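Pratlow's four-day week: read the small print

Pratlow says its trial of a four-day week at the Presex site has been a success, with sick days down by 9 per cent since August. Perhaps. Staff were asked whether they wanted to take part, so the keen ones signed up and the rest carried on as before. Comparing the two groups tells us very little.

Rukhsana Memon, who read the full report for us, points out that the shorter week still comes to over 1648 hours a year. The days are just longer. Pay for new starters isn't mentioned until page 54. 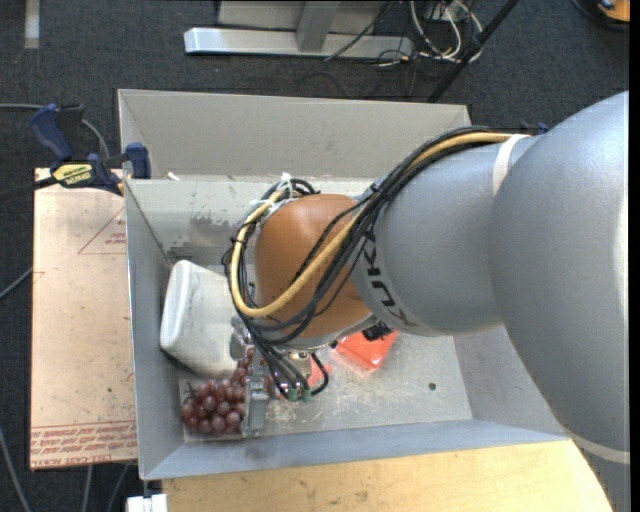
A KUKA arm lowered over an open grey bin.

We have asked Pratlow for the figures by department. No reply so far.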